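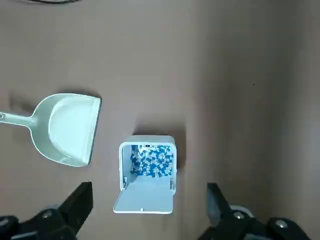

1/13

Okay so I spent my whole Sunday cleaning out the hall closet and I have thoughts. Mostly about how one small apartment can hold 36 tote bags.

2/13 sort of, I'm numbering these as I go and I'll probably stop early.

My aunt Lucienne gave me her rule years ago: sweep first, sort second. I always did it the other way and ended up with grit in every pile. She was right — don't tell her.

Found so far: a Neller flashlight (dead), one ski glove, a birthday card for Florian that I never mailed. His birthday is in July. Sorry Florian!!

The coats were the hard part. I kept the gray one I haven't worn since my first job, because the lining is so pretty and I'm weak. Two others are going to Malsha, who is taller than me and will look great in them.

I set a timer for 30 minutes and then ignored it and kept going till dinner. My back hates me. The floor in there is a nicer color than I remembered though.

Next weekend is the cabinet under the sink. If anybody wants a tote bag, or 20, please come get them — I'm home after six most nights.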